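Light wood marks easily, so keep the pieces off the floor and work on a table you can wipe down. Most small jobs with boards, slats and twine go wrong at the start, when things get cut before they've been measured.

## Before you start

- Wipe the tabletop and let it dry. Grit under a board will scratch both.
- Sand the cut ends of each slat with 120 grit, then go over the long edges once by hand.
- Cut twine longer than you need. Knots use up more than people expect, and you can always trim.

## Tying twine to a slat

Wrap the twine twice near the end of the slat and pull it snug before you knot it. A square knot holds well on bare wood. On varnished wood it creeps, so cut a shallow notch first — a few strokes with a small file will do.

Aminu Okeke puts a dab of white glue on the knot and leaves it overnight. I do the same for anything that will hang.

## Standing a board upright

Check the bottom edge with a square. If it rocks, sand the high corner a little at a time. Do this before you attach anything to it, and keep the offcuts for shims.

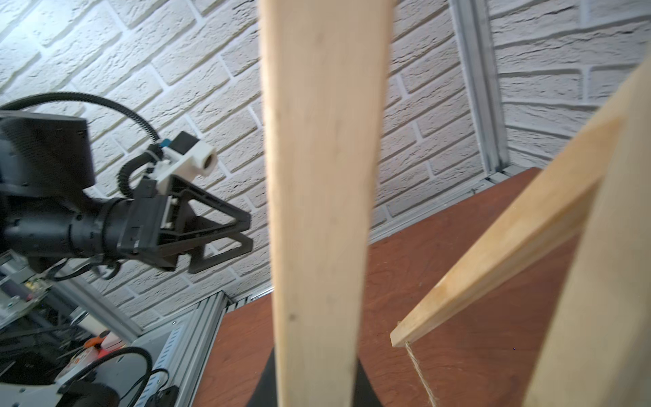 What do you do when cut twine starts to fray?

Wrap the end tightly with masking tape before cutting, then cut through the middle of the tape. For ends that will show, work in a little white glue and roll them between your fingers.

## Putting things away

Store slats flat, with the longest at the bottom. Wind leftover twine around a scrap of cardboard and tuck the end into a slit.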